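Learning to Sleep Again After Eleven Years of Night Work

Odette Joly worked nights for 11 years before she asked anyone for help with her sleep. She was on the packing line at Pomidetti, a food plant, and her shift ran from ten in the evening until six in the morning. When she moved to days last November, she expected the problem to go away by itself.

"I thought I'd be normal in two weeks," she said. "Everyone told me the body adjusts. By the fifth week I was awake at three every morning, sitting in the kitchen with the light off so my son wouldn't know."

We talked in the break room at Lanamau, the health service her employer pays into, where she had her first appointment in January. Hanna Hordiienko, the nurse counselor who has seen her since then, joined us for part of the conversation with Joly's permission.

The tiredness was something Joly could live with. She had been tired for years. Her temper was new. She snapped at her son over a wet towel and then cried in the car. At work she stopped eating with the others and told them she had phone calls to make.

"I didn't have any phone calls," she said. "I just couldn't listen to people talk about their weekends."

Her supervisor, Yevdokiia Hladun, noticed the empty chair at lunch and asked her about it at the end of a shift. Joly said she was fine. Hladun asked again a week later and gave her the number for Lanamau on a piece of tape torn off a carton.

"She didn't make a speech," Joly said. "She said, I called them once myself, the woman on the phone is nice. I kept the tape in my coat for a while before I did anything with it."

Hordiienko said that kind of delay is common. Most of the shift workers she sees have waited months, and many come in talking about something else, like a sore back or headaches. She asks all of them about sleep and about mood in the first visit.

"People will tell you they sleep badly. That's allowed," she said. "It takes longer to say, I don't enjoy anything. Odette said it on her way out the door, with her coat on."

They started with a sleep diary. Joly wrote down when she went to bed, when she thought she fell asleep, when she woke up, and how she felt at noon. She disliked it. For the first week she filled in several days at once from memory, and Hordiienko could tell, as the numbers were all the same.

After that she kept the notebook next to the coffee maker. The diary showed she was spending more than nine hours in bed and sleeping for barely half of them. Hordiienko had her go to bed later and get up at the same time every day, days off included.

"That was the worst part," Joly said. "I was exhausted and this woman was telling me to stay up until midnight. I was angry with her. I told my sister I wasn't going back."

She went back. Her sister, who lives two streets over, came by in the evenings and played cards with her to keep her awake. On the evenings her sister couldn't come, she ironed. 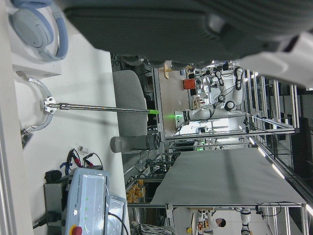 Getting out of the house

The second thing Hordiienko asked for was morning light and some walking. Joly had a reason ready for why she couldn't do it. Her route to work was by bus, and she had no extra time. They settled on getting off early, at the Siddiqui bakery, and walking the rest of the way. Her phone counted nearly 4,000 steps on a workday before she changed her route. She hasn't looked at the number much since.

"I don't care about the steps," she said. "I like the bakery. In winter the windows are all fogged up and it's the only place open."

It was on that walk that she ran into Svyatoslav Hrytsenko, who had worked the night line with her years ago and left for a warehouse job. He was coming off a night shift. They started meeting there when his schedule allowed, and she told him more about the past few months than she had told her family.

"He didn't say much back," she said. "Then one morning he told me he'd had the same thing after his divorce. I had worked next to him that whole year. I had no idea."

Hordiienko referred her to a talking group as well, run by Bohdana Symonenko in a room above the Zidov pharmacy. Joly went twice and stopped. She said there was nothing wrong with it and that Symonenko was kind to her, but she came home more wound up than when she left, and the evening hours cut into her wind-down time. Hordiienko told her the group would still be there if she changed her mind.

Joly now sleeps six hours most nights — sometimes a little more. She still wakes at three once or twice a week. When that happens she gets up, reads a magazine in the living room, and goes back to bed when her eyes get heavy. She turns the lamp on now.

She eats lunch with the others again, though she skips it on bad days and says so. Her son, who is fifteen, asked her in the spring whether she was sick. She told him she had been, sort of, and that she was seeing someone about it.

"He said okay and asked what was for dinner," she said.

Her next appointment is in six weeks. Before that they were every two.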